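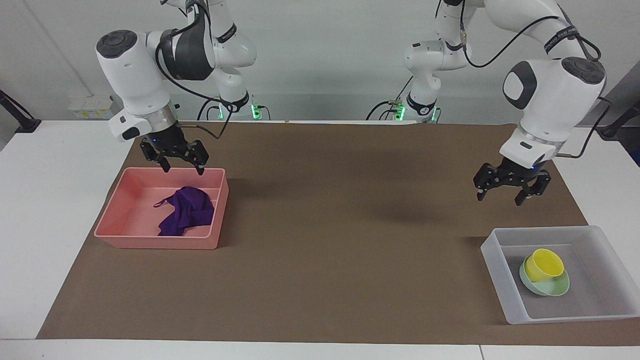 Lestik folding work table, 100 cm - my review after one winter

Written by Dagim Woldemariam, 24 January 2024

I bought this table in April last year, when I moved to a smaller flat in Plemstead. The old desk did not go through the door of the new room, and I needed a surface where I can repair clocks in the evening and also eat at the weekend when my sister comes with her children. The shop in Studilden had two models from Lestik, the 100 cm and a longer one. I took the shorter.

Assembly. The legs come already fixed to the top, so you only have to screw in the cross bar and the two locks. The instruction sheet shows the locks from the wrong side in step 2, and I put the left one upside down and had to start again. The key in the box is too soft. I used my own and it was finished before dinner.

The top. It is white and quite smooth, with a very small texture that you feel with the nail but not with the palm. Small brass screws are easy to find on it, and this was the reason I chose white and not the oak colour. Tea must be wiped the same day. I left a ring of black tea overnight in the first month and it needed baking soda and patience. Clock oil comes off with washing-up liquid. Under the lamp the surface reflects more than I would like, so when I work for a long time I put something dull over it.

Stability. With the locks closed it does not move from side to side. From front to back there is a little play, which I notice when I file something in the vice and at no other time. My previous table, a Dinsa, was heavier and stood better, but I could not carry it alone. The Lestik is 11 kg and I take it down the stairs with one hand on the rail.

Folding. After nine months the hinges are still tight. The right lock has become stiff and I put a drop of oil in it before Christmas, now it is better. Please be careful with the fingers. There is a place near the hinge where the skin can be caught, and it happened to me two times. I don't let the children fold it.

Height. Only one height, and for me it is slightly low. I am tall and after an hour my neck complains. I tried the plastic risers for beds, but then the table began to walk on the floor - I don't recommend it. A lower chair helped more.

The edge. This is my biggest complaint. The strip on the long side started to lift at one corner in the autumn. I wrote to the shop and they answered after 21 days, very politely, and offered a new strip but not the glue. I glued it with contact adhesive and a clamp and it holds until now. For the price I think it should not be necessary.

Would I buy it again? For a small flat, yes. If you have space for a table that stays always open, take something heavier. I would also look at the longer model, because with a lamp, a vice and my parts boxes there is not much room left for the elbows.

I give it four stars out of five. The missing star is for the edge and the soft key.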